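Two-bin picking cell (Condori layout)

The Condori layout is a bench-top arrangement for robotic bin picking in which a single arm moves mixed objects between two open bins standing one behind the other. It takes its name from the Condori workshop, where it was first assembled, and is used at the Skukside and Resholm sites for grasping trials and for the collection of practice runs. The layout is known for its low cost and for its reliance on ordinary household and workshop supplies. This article covers the setup, routine care and repair of the cell. The planning software used with it, Plurnano, is treated separately.

Overview

The cell consists of a table, two gray bins, a robot arm with a two-finger gripper, a fixed camera and a changing stock of objects. The arm takes an object from one bin, lifts it clear of the wall and releases it into the other. When the first bin is empty, the direction of work is reversed. This allows the cell to run for long periods without an operator having to refill it, provided that no object falls outside the bins or becomes stuck in a corner.

The original cell at Condori was built as a temporary station and was expected to stay in service for one season. It was kept on after the trials ended, and the same plan was later copied at Resholm with only small changes to the table height. The Skukside cell followed in December of the next year.

Setup

The table is leveled before anything is placed on it. The arm is bolted to its base at one end of the table, and its reach is checked by moving the gripper by hand to all four corners of each bin. A corner that cannot be reached with the gripper pointing straight down is treated as a fault in the layout, and the bins are moved until the fault is cleared.

The bins are then fixed in place. Spring clamps are preferred over screws at all three sites, as they can be taken off in seconds when a bin has to be washed or replaced. The usual practice is to set a clamp at each end of the join between the bins. The handles must stay outside the path of the arm, and the clamp positions are entered in Plurnano as blocked areas. Failure to update these entries after a clamp has been moved is the most common cause of light collisions at the Resholm cell.

Once the bins are secure, the bin floor height is measured with the gripper. The arm is lowered slowly at several points until contact is felt, and the lowest safe height is stored. A margin of 2 millimeters is added to the result. The measurement is repeated whenever a bin is changed, even if the new bin is of the same type.

Cable routing

Cables on the arm are left with enough slack for the wrist to turn fully in both directions. A loop that is too short pulls on the gripper connectors at the end of a turn. One that is too long may drop into the bin and catch on an object, or pass in front of the camera during a pick. The standard check is to turn the wrist from one limit to the other at low speed while an operator watches the loop from the side. Cables are tied to the arm only at points that do not bend.

Object stock

Objects are chosen to differ in shape, stiffness and surface. Open cups test the ability of the gripper to close on a thin rim. Plastic parts with open ends can be lifted by a bar or by a hole, and crumpled packages with a shiny surface are difficult for the camera to measure. Small round items are included in limited numbers, as they tend to settle against larger objects and hide from view.

The stock is rotated after every 600 picks. Cracked or sharp objects are withdrawn at once, and packages are withdrawn when they begin to tear.

Wear and inspection

Most wear in the cell occurs on the inner walls and floor of the bins. The fingertips scrape the wall when an object lies close to it, leaving fine scratches that darken with time. Marks of this kind are harmless in themselves, but a heavily worn wall may be read by the camera as the edge of an object. Tape along the foot of a wall can also give false readings if it lifts or wrinkles and reflects light. 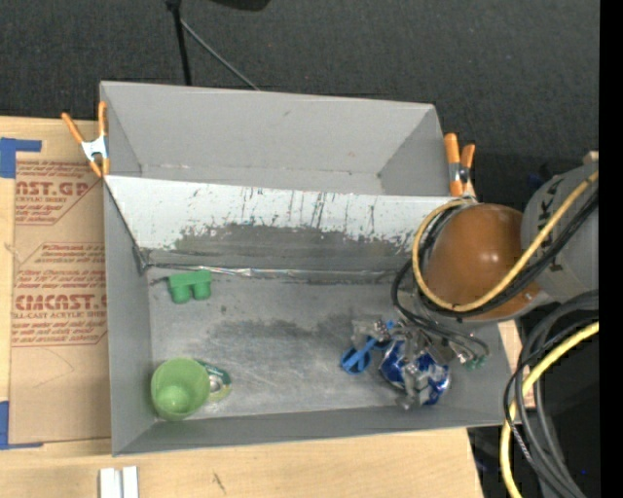

Routine maintenance

Maintenance is divided between daily and periodic work. The daily check is made before the first run and takes a few minutes. The operator empties both bins, wipes the floors with a damp cloth, presses on each clamp to confirm that it holds, and looks over the cables for cuts or flattened sections. The gripper is opened and closed several times without a load.

Periodic work is carried out after 50 hours of operation. The fingertips are removed and compared with a new pair, and the screws of the gripper are tightened to the value given in the site manual. The camera position is confirmed against marks on the table. At Skukside the bins are also exchanged front to back at this point, so that both wear at the same rate.

Common faults and repair

A dropped object outside the bins is returned by hand after the arm has been paused. Repeated drops at the same place usually point to worn fingertips or to a stored release height that is too great.

Loss of signal from the gripper is traced first to the connectors, which can work loose as the wrist turns. The arm is powered down before any connector is touched. If reseating the connector does not restore the signal, the cable is replaced as a whole; splicing is not permitted at any of the sites.

A bin that has shifted is put back against its marks, and the floor height is measured again before work resumes. Bins with a split corner or a warped floor are discarded. The Resholm log lists 43 bin changes over the life of its cell, most of them made for cracks along the upper rim.

See also

Plurnano
Bin picking
Gripper maintenance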